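The Knife Drawer

Why one small town is learning to look after its cutlery again

By Sosina Derese
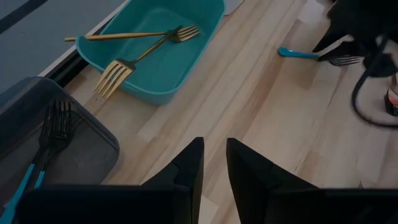
Dradcombe has two bakers, a chemist, a bus shelter with a good roof and, for the past few years, a shop that does almost nothing but mend, clean and sell old cutlery. It is called Trenis, and it takes up the ground floor of what used to be a wool merchant's. The window is plain. Inside there are shelves of shallow drawers from floor to ceiling, and the drawers are full.

Romana Vrabec opened the place after eleven years working in hotel kitchens. She had grown tired of seeing good forks thrown away with the plate scrapings. Hotels lose cutlery at a steady rate, and most of it goes out with the rubbish. At the last place she worked she kept a tally for a year and wrote down 1,026 missing pieces. Teaspoons were the worst, followed by small knives.

"You order a box and you forget it," she told me. "Then you order another box."

Most of her trade is repair. People bring in knives with loose handles, spoons that have been through a waste disposal unit, and forks with a bent tine. Bent tines are the simplest job. She puts the fork in a padded vice and eases the tine back with a strip of hard leather, a little at a time, checking it against its neighbours. A fork that has been bent the same way several times will sometimes snap, and she tells customers that before she starts.

Loose knife handles take longer. Older table knives were often made in two parts, with the blade's tang set into a hollow handle and held there with resin or pitch. Hot water softens the filling. Put a knife like that through a dishwasher often enough and the blade starts to wobble, then turns, then comes away in your hand during Sunday lunch. Vrabec cleans out the old filling, packs in new, and leaves the knife standing upright in a tray of sand overnight.

Plated pieces are a separate business. She doesn't replate anything herself. Worn silver plate goes to a workshop called Czarnecka, two valleys over, and comes back in a month or so. Replating a single fork costs more than the fork is worth, and she says so at the counter. People still ask for it. A christening spoon or a grandfather's fish knife will be sent off whatever the price.

Coloured finishes have made up more of her post since about the spring. Gold, copper and black sets have been in the high street shops for years now, and the first of them are starting to show wear. The colour on these is usually a thin coating over stainless steel. It can last well, but scouring pads will take it off, and so can being shaken about in a crowded drawer. There is no home repair for it. Her advice is to wash them by hand with a soft cloth, dry them straight away and keep them apart from the bread knife.

She has firm views on drawers. The standard moulded tray, with its row of long slots, was designed around cutlery that was shorter and narrower than much of what is sold today. Modern dinner forks can be too long for it, so they ride up over the end and jam the drawer. She sells a deeper beech tray made by a joiner under the name Mivo, with dividers that lift out, and she has sold 351 of them. She also tells people that an old baking tin does the job.

In May she began running evening classes in the back room. There are four places on each, at a long bench with a lamp at each end. The first class covers sharpening, and everybody is asked to bring the worst knife they own. I took a vegetable knife that would hardly cut a tomato. We used water stones, coarse and then fine, and spent most of an hour learning to hold the blade at the same angle from heel to tip. Mine came out uneven but sharp, and I cut my thumb on it the next morning.

The second class is on cleaning. Vrabec uses very little: washing-up liquid, bicarbonate of soda, a soft toothbrush for the pattern on handles, and a proper silver polish two or three times a year at most. She dislikes the foil and soda trick for anything with a detailed pattern. It strips the dark from the hollows and leaves the piece looking flat. Salt and egg should be rinsed off soon after the meal. Both mark silver, and salt left standing will pit cheap steel too.

The rest of the shop is odd pieces, sold singly. There are some 1,000 of them in the drawers on the left-hand wall, sorted by length and then by pattern. Customers come in with one fork from a broken set and work along until they find its match, or something close enough for the table. A woman ahead of me had been looking for the same dessert spoon since her wedding. She didn't find it, and bought a pickle fork.

Trenis is shut for two weeks from August 8, 2023, while the floor is relaid. Repairs left before then can be collected from the chemist next door.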